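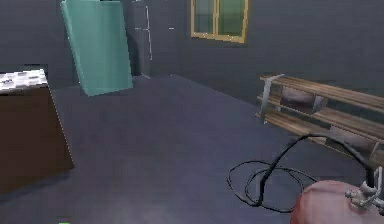 Journal > Household Matters > Moving and Storage

Monday, February 6, 2023
By Ragnvald Rustad

The purpose of this entry is to set out, for the benefit of relatives and of those readers who have written to me on the subject, the procedure that was followed in closing my late aunt's apartment in Sovbridge and placing its contents in storage. The work began in August and was completed last week. I was named executor in her will and had not previously held that role.

Authority to act must be established before anything is moved. The building manager at Sovbridge declined to admit me to the apartment until he had received a certified copy of the court's letter, and he was correct to do so. I had brought a photocopy. A second visit was therefore required. Executors are advised to order more certified copies than they expect to need. I ordered five and used all of them before the end of the first month, and the bank kept one without being asked to.

The inventory was prepared next. It ran to 253 entries, each with a number, a short description and the room in which the item was found. Kitchen goods were grouped by drawer. Books were grouped by shelf, with the exception of her atlases, which my cousin had asked to have listed singly. Entry 204 caused more correspondence than all the others together. It was a sewing box of little monetary value, and three members of the family each recalled having been promised it. The will was silent. After an exchange of letters it was agreed that the box would go to the eldest, and the contents would be divided. I record this here so that the matter may be regarded as closed.

Two storage firms were asked for written estimates. Dutano offered the lower monthly rate but required payment for a full year in advance, with no refund for early removal. Branora charged more and allowed the agreement to be ended with 28 days of notice. As the date of sale for the larger furniture could not be known at that stage, Branora was selected. The estate has not been harmed by the decision, although my cousin in Bawa continues to hold the opposite view and has stated it in writing.

The following points from the storage agreement deserve attention from anyone in a similar position.

The insurance included in the monthly charge covers fire and flood. It does not cover moths, mildew or breakage. Separate cover was arranged for the dining set and the clock.

Access is by appointment outside of business hours. The term "business hours" is defined on the last page of the agreement and does not include Saturday afternoon.

The agreement must be signed in the name of the estate. My first draft was made out in my own name and had to be withdrawn. Had it been left standing, the monthly charge would have been my personal debt, and the accounts submitted to the court would have been wrong.

Papers were handled separately from household goods. Tax returns and bank statements were kept with me. Letters and photographs were sorted by decade where a date could be found, and the remainder were placed in one carton marked "undated." I read very few of the letters. It was my judgment that the task of an executor does not extend that far, and they will be made available to any member of the family who wishes to see them.

The keys to the apartment were returned to the building manager on the final day, and a signed receipt was obtained. He has asked that mail still arriving in her name be collected monthly until the forwarding order takes effect. The post office at Sovbridge has now been given the new address twice.

Requests concerning particular items should be sent to me in writing and should quote the inventory number.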